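Projects > Velldale Workroom > Gallery > The Main Top

The Main Top, Refinished

18th February
By Anika Okafor

The main top in the Velldale workroom has been repainted in a pale gray-white with a matte finish. It replaces the dark brown gloss that came with the room. The pictures are followed by notes on the color, the paint and how we are looking after it, as several people have written to ask.

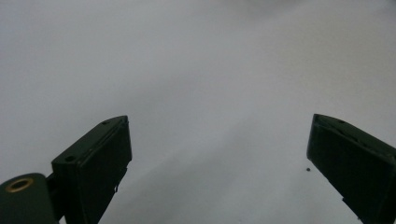
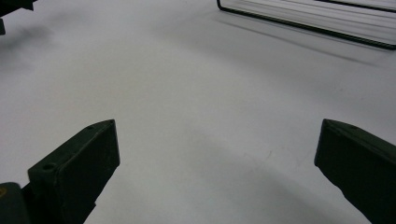
Pale gray-white, matte, no pattern. The soft shading in both pictures is light and shadow on the surface.

Why we changed it

The brown gloss was hard to work on. It threw the ceiling lights straight back at you, and small dark things disappeared against it. Black screws were the worst. Ansel Tillman lost a set of hinge pins on it one afternoon and found them the next morning with the flat of his hand.

We looked at three ways of dealing with it. Covering the top with a mat was the cheapest, but mats curl at the corners and collect grit underneath. A new top was more than the room budget would take. That left paint. Keegan Quinlan had already painted the shelves in the Dunleavy storeroom with the same type of product and they had held up to boxes being dragged on and off, so we went with that.

Choosing the color

We wanted something pale enough to show dark parts and gray enough that white paper would still show against it. Pure white was ruled out at the start. Drawings vanish on it and it is tiring to look at for a whole day.

Iara Huenchumán painted 5 sample cards and left them along the back of the room for a week. We looked at them in the morning, at midday and after dark with the lights on. Two of them had too much blue in them and went cold in the evening. One was cream, although the label on the can said gray. Of the remaining pair, the lighter one won. It is sold by Dresell under the name Stostari, and it is a quiet color. It moves between near white and a soft gray depending on where the light is coming from, and people who visit at different times of day do not agree on which it is.

If you are choosing a color for your own room, paint the card with two coats and lay it flat at the height you will be working at. A card taped to a wall gets different light and will mislead you. We did this wrong the first time and had to start the week over.

Preparing the top

This was most of the work. The gloss had to be dulled all over before anything would stick to it. Keegan and Chepkoech Massawe did the sanding, with the door open and the other equipment under sheets. They used a medium grit first and then a fine one, wiping down between the two.

There were dents along the front where a vise had been bolted at some time. Those were filled, left overnight and sanded flush. A couple of them sank as they dried and were filled again. There was also a ring from a paint can, set deep into the old gloss, which took longer to get rid of than all the dents together.

The last job before priming was cleaning. Vacuum first, then a damp cloth, then a dry one. We changed the cloths more often than seemed necessary. Dust left on the top at this stage ends up in the paint, and on a matte finish you can feel every speck of it.

Primer and paint

One coat of primer, then 4 thin coats of color. The can says two coats will cover, and over a light primer that may be so, but the brown kept showing as a faint warm patch near the middle until the third.

We used a short-pile foam roller for all of it. A brush leaves lines, and on the first test panel they caught the light from the window and looked like scratches. With the roller we worked in one direction for each coat and at right angles for the next. The pressure has to be light on the last pass. Chepkoech did the final coat alone, as it is easier for one pair of hands to keep the same pressure from end to end.

Each coat was left for 12 hours before the next. The can allows less than that. The workroom is cool at this time of year and we were not in a hurry.

Between coats the surface was rubbed over very lightly with a fine pad and wiped. We did not rub down after the last coat. It would have left shiny spots.

How matte is it?

Flatter than we expected. The ceiling lights used to show on the old top as bright bars. On the new one they spread out into paler and darker areas with no edge to them. Shadows of things held over it are soft too, at least under the ceiling lights. A desk lamp set low to one side will still give you a sharp one.

The flat finish is also easier on photographs. Ansel keeps the parts catalog, and he used to carry everything over to the window and put it on a sheet of card to get a usable picture. He has stopped doing that and works from the main top.

The drawback is that a matte paint marks more easily than a gloss. Fingerprints do not show much. Pencil does, and so does anything with a rubber foot that gets pushed instead of lifted.

Looking after it

Wait before you use it properly. The paint was dry to the touch the same day but it stayed soft for a good while after that. We kept heavy things off it for 2 weeks and used it only for paper and light parts during that time.

For daily cleaning a barely damp cloth is enough. Add a drop of dish soap for grease. Do not use a scouring pad or any of the cream cleaners, which polish the surface and leave a shine that cannot be taken out again. There is one such patch already, near the far corner, and the person responsible knows about it.

Pencil comes off with a soft white eraser. Marker does not come off. Markers now live in the drawer on the other side of the room.

Anything hot goes on the metal stand. Anything with glue goes on a board. Tape can be used for short periods if it is the low-tack kind, pulled back slowly and low to the surface. Ordinary packing tape took a flake of paint off the test panel, though that panel had not been sanded as carefully as the top.

Touching up

Half a can is left over and is on the bottom shelf of the cupboard, with the date it was opened written on the lid. Small chips can be filled with a fine artist's brush, in two or three thin layers. For anything larger than a coin it would be better to roll a whole section from front to back. Patches in the middle of a flat color tend to show, even when the paint comes from the same can, because the edge of the patch is thicker than what surrounds it.

Stir the can well and for longer than you think. The part of the mix that makes the finish flat settles at the bottom. Our second coat went on slightly shinier than the first for this reason, and we thought we had been sold a different product.

What we would do differently

We would prime twice. The extra coat of primer would have cost less than the extra color.

We would also put a new bulb in the end light fitting before painting and not after. With the old one flickering, Chepkoech had to check that end of the top with a flashlight, held low, to find the places the roller had missed.

The test panel was a good idea and we would make a bigger one. Ours was the size of a dinner plate, too small to practice long strokes on. An old cupboard door would do.

Still to come

The side bench is next. It has the same brown gloss and a good deal more damage, and Keegan wants to square up one of its legs before anyone puts paint on it. If the weather allows the door to stay open, sanding will start in March. The side bench will be the same color as the main top. Iara would like it a shade darker, so there may be more cards along the back of the room before then.

Questions about the paint can go to Keegan at the Dunleavy storeroom. Questions about color should go to Iara, who still has the sample cards and will lend them out if they come back flat.

Last updated: March, section on touching up added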